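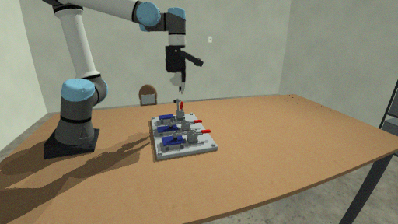 Clamp cell pre-run check, shared shop, bench 2
16th October, by Sandamali Jayawardena
Last updated: 16th October

Base plate bolts: OK. Not a hint of wobble, I love this table!

Joint caps: OK, all snapped on.

Fixture plate: OK. Vaughn shimmed the back corner and it sits so much better now.

Toggle clamps, rear / middle / front: OK / OK / WATCH. Front one needs a firmer push than the other two. Grease it before the next long run.

Red handles: OK. Run a finger along each grip and feel for splits.

Gripper clearance over rear clamp knob: OK, but tight. Go in at slow speed the first time, please, even if you wrote the path yourself.

Blue blocks: OK. The big one is my favorite print so far (nearly 800 grams of filament went into the rejects, oops).

E-stop: OK. Tested twice.

Cycle count: 211 since the February rebuild, no dropped blocks!

Still open: table top needs a wipe toward the back right. Vaughn Abernathy to recheck the front clamp.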